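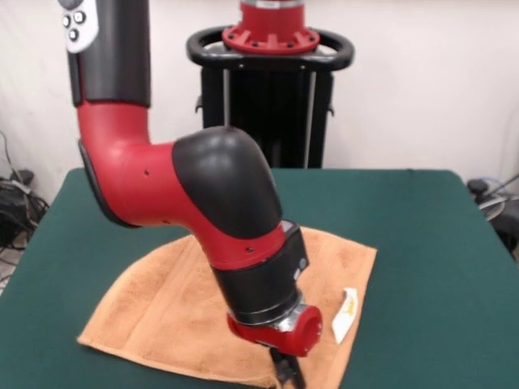

4. Folding and putting away your towels

Hernuso towels are woven with a fairly generous loop, and it's worth taking a little time over how they're folded, as a good fold keeps the pile from being crushed and lets you fit far more on the shelf than you'd think. Find yourself a flat surface at a comfortable height, ideally one with a bit of grip to it. A square table with a felt cover does very nicely, and the dark green makes it easy to see the edges of a tan towel. If your towel has faint woven bands running across it, you can use them as a guide for keeping your folds straight.

The steps below are for the Lumia bath towel, which measures 132 cm by 90 cm. The smaller Sipos hand towel is covered in 4.2.

4.1 The everyday fold

1. Make sure the towel is dry all the way through, including the hems. Hems hold on to moisture long after the middle feels ready, so give them a good pinch between your fingers.

2. Hold the towel by two corners and give it a couple of firm shakes. This lifts the loops back up after washing – you'll feel the difference straight away.

3. Lay it flat with the care label facing up and smooth it from the centre outwards with your palms.

4. Bring one short end over to meet the other and line up the corners.

5. Fold in half again in the same direction, then smooth lightly. There's no need to press hard.

6. Fold the long strip into thirds, tucking the loose end underneath so that only a rounded edge shows at the front.

Note: If your shelf is shallow, fold the strip into quarters at step 6. You'll have a thicker bundle, but it will sit quite happily.

4.2 Hand towels

1. Lay the Sipos towel flat and fold it lengthwise into thirds.

2. Fold in half, and in half once more if it's going in a basket.

4.3 Stacking

Put freshly washed towels at the bottom of the pile and take from the top, so that every towel gets its turn. The Zunavent shelf has a clear height of 53 cm, and we'd suggest leaving a hand's width free above the pile so the air can move.

Caution: Don't put damp towels away, even overnight. A musty smell is very hard to shift once it has settled into the loops.

Caution: Don't iron the pile. If the woven bands have puckered, use a cool iron on the bands only, with a cotton cloth in between.

Our thanks to Réka Vass, who tried out every one of these folds at her own linen cupboard and talked us out of two of them. Washing and drying are covered in section 3, and mending a pulled loop in section 5.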